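Temthorpe Residences
Household Guidance for Residents: Folding and Storing Denim

Residents are asked to read these notes before using the shared laundry on the lower level. They apply to jeans, denim skirts and denim jackets.

Sorting

Empty all pockets and close zippers and buttons. Turn dark denim inside out and wash it separately from towels and bed linen. A full load in the Forby machines should not exceed 13 pounds.

Folding

Denim may be folded on any clean, flat surface of suitable size. A made bed is acceptable once the garment is completely dry. New or dark denim may transfer color and should be kept off pale covers.

A garment that has been left bunched should be opened out fully before folding. Hold it at the waistband, shake it once, and lay it flat. Smooth the cloth outward from the thick seams, where creases are hardest to remove later. Place one leg over the other and fold upward from the hem in thirds.

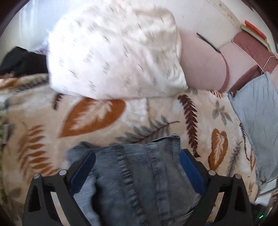 Storage

Shelves in the Vindwood closets are 16 inches deep and will hold jeans folded in the manner described. Stacks should be kept low enough that the bottom pair can be removed without disturbing the others. Heavier jackets are to be hung.

Unclaimed items are held in Room 109 for up to 2 weeks. Inquiries may be directed to Tzu-hsuan Hsueh, Resident Services.

Revised Sun 17 October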